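Search this site... Go

Cludness Community Hall Users' Group
Minutes of the general meeting, 12/3/20

Well, I'm minute-taker again, so you get my version. If I've got you wrong, tell me before the next meeting and I'll fix it. We started a bit late on account of the urn, and we had enough people for a quorum with a couple to spare.

1. Last minutes
Accepted with one change. I'd written that the choir wanted the piano moved to the store room. They want it moved OUT of the store room. Sorry, choir!

2. The roof
This took up most of the night. The quote from Prydderch Roofing came in at $3,000 for the flashing and the gutter over the kitchen, and that doesn't include the downpipe on the Trorano Street side. A few of us thought that was steep, and one of our playgroup mums pointed out that the kitchen ceiling has had the same brown stain since before her kids were born (they're in high school now). We talked about patching it ourselves and I'm glad to say we talked ourselves out of it. Moved that we accept the quote and ask for a separate price on the downpipe. Carried, 2 against.

3. Hall bookings
The paper diary is staying, at least until December. I know, I know. I put up my case for the online calendar again and it got a fair hearing, but the bridge club don't want it and they're our oldest regulars. What we did agree on is that pencil bookings only hold for 5 days. After that anyone can rub you out and write over the top. Please put a phone number next to your name too, as I'm tired of ringing around to find out who "Jan's lot" might be.

The tables got a mention as well. Whoever's using them, please fold them flat and stack them against the back wall when you're done, and shake the cloths out on the grass, not on the verandah.

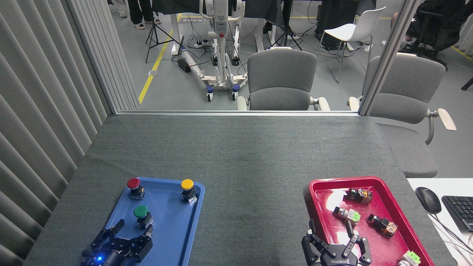

Blue and red trays on the grey cloth.

4. Kitchen
The oven is still running hot on the left. We're not replacing it this year. There was a long chat about mugs. We own 104 of them according to the stocktake, which sounds like plenty until you run a trivia night and half of them are in somebody's car. If you've got hall mugs at home (the green ones with the chipped gold rim) bring them back, no questions asked. Tea towels go home with whoever used them last and come back clean. I can't believe we had to minute that, but we did.

5. Heating and lights
Voltivano, who did the switchboard, are coming back to look at the heaters in the main room. The complaint is that the timer clicks off in the middle of yoga, and everyone's lying there under a blanket getting colder and crosser. I asked whether we could have a plain push button by the door that gives you another hour, and people liked that a lot.
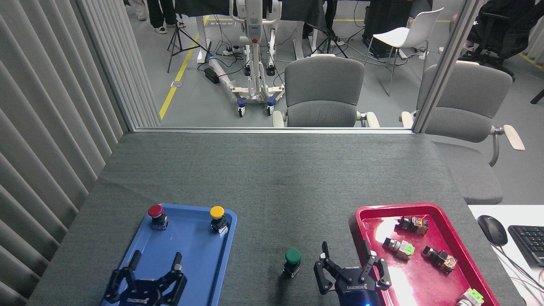 The labels on the heater controls have worn right off, and I'd like that sorted before winter gets going. My own suggestion was to go by colour, the same as the red, yellow and green caps on those push buttons, with green for the main room, yellow for the side room and red for the lot off. One member is colour-blind and quite rightly said we'd need words as well, so it'll be both, in big letters. I'm to write it up and pass it to the electricians when they come. The outside light is a separate job and we left it for next time.

6. Anything else
The garden beds out front need mulch, and we've been offered a trailer load if someone can help shovel. The lost property box is full again. It has three umbrellas, one good gumboot and a casserole dish with the lid taped on. It all goes to the op shop at the end of the month.

We finished with lamingtons, which were excellent. Next meeting is same place, same time, and I'd love for someone else to have a turn at the minutes.

Comments

bridgeplayer_2: For the record we don't hate computers, we just like the diary. Thanks for being nice about it.

Yoga mat at the back: Yes please to the extra hour button!!

hallneighbour: Is the gumboot a left one? Size 9?

Recent items
Mulch day: bring a shovel
Hire rates and bond form
How to light the hall oven
Trivia night wrap-up
Minutes of the December meeting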